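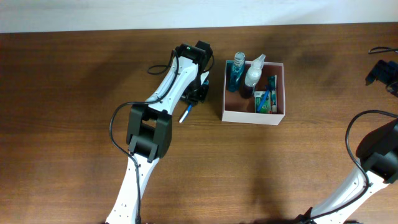

# Chapter 3: Wood in the Home

In this chapter you will learn:

- why wood moves when the weather changes
- how grain shows the direction in which a tree has grown
- which finishes are suitable for a table that is used every day

## 3.1 A material which does not rest

A tree carries water from its roots to its leaves through very many narrow tubes. When the tree is cut and sawn into boards, the tubes stay in the wood, and they continue to take in water from the air and to give it back. A board in a damp kitchen becomes a little wider. In a heated room in winter the same board becomes narrower again. Along its length it hardly changes at all.

Every maker of furniture must respect this movement. At the Werkell joinery school in Varnton, first-year students glue a wide oak board firmly to a frame in August and leave it beside a radiator until spring. Most of the boards split. The students then make the panel a second time, and now they let it sit in a groove without glue, so that it can move freely.
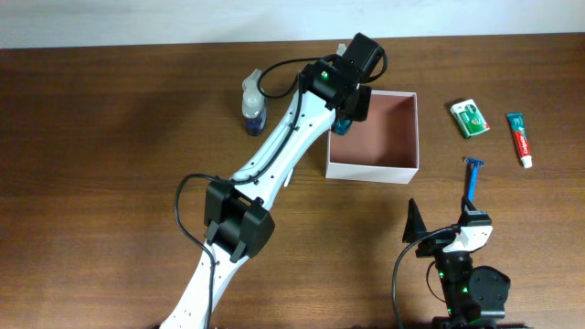

The width of the board is also important. A top of 700 mm, made from several narrow boards, moves in total almost as much as a top made from one wide board, but it stays flatter. For this reason the old workshops in Varnton turned every second board over before they glued the edges together. You will practise this arrangement in Exercise 3.

## 3.2 Grain and pores

The word "grain" has more than one meaning. It may describe the direction of the fibres, or the pattern which we see on the surface. In this book we use it for the direction – when we speak of the pattern, we say "figure".

In some trees, for example oak and ash, the tubes formed in spring are much larger than those formed in summer. On a planed board they appear as short fine lines, and we can feel them with a fingernail. Such wood is called ring-porous. In beech and maple the tubes are small and evenly spread, and the surface looks quieter.

The figure depends also on the saw. If the log is cut through in simple slices, the growth rings give curves and arches in the middle of the board. If it is first divided into quarters, the lines become straight and nearly parallel. The second method wastes more of the log, so the boards cost more.
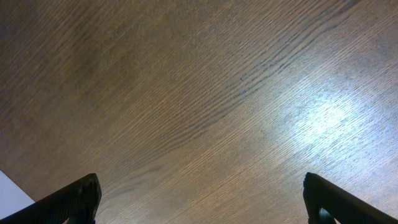 ## 3.3 Choosing a finish

Oil goes into the wood, while varnish stays mostly on top of it. An oiled table is easy to repair at home, but it must be oiled again from time to time. Varnish gives better protection against water. When it is damaged, however, one usually has to sand the whole surface.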